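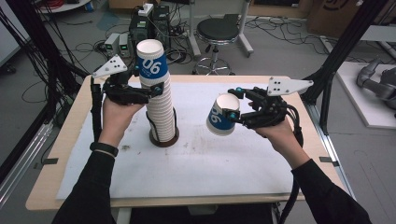 La parada de la celda de Deten ocupó buena parte de la visita a Meltside, en noviembre. El registro recoge 778 ciclos de separación de vasos de papel y 40 extracciones dobles: el efector retiraba dos unidades encajadas y la secuencia continuaba sin alarma. El trabajo se hace con una pinza en cada mano, una cerrada sobre la pila y la otra con el vaso suelto. La fuerza de cierre estaba fijada al 100 % – valor heredado de otro envase – y el control no verificaba el espesor.

La pared ondulada del vaso complica el ajuste: con poca fuerza desliza, con mucha se ovaliza y arrastra el siguiente.

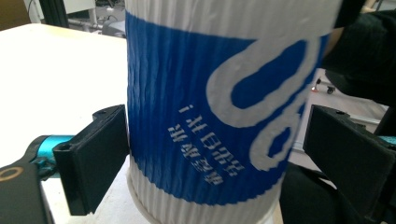
Medidas adoptadas

Bromo limitó la fuerza y añadió una parada tras 6 lecturas anómalas de apertura. El reinicio exige confirmación manual – antes era automático.
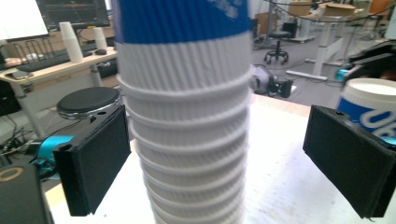 ¿Por qué no saltó la alarma?
El umbral de apertura admitía el espesor de dos vasos encajados, de modo que el controlador daba el agarre por válido.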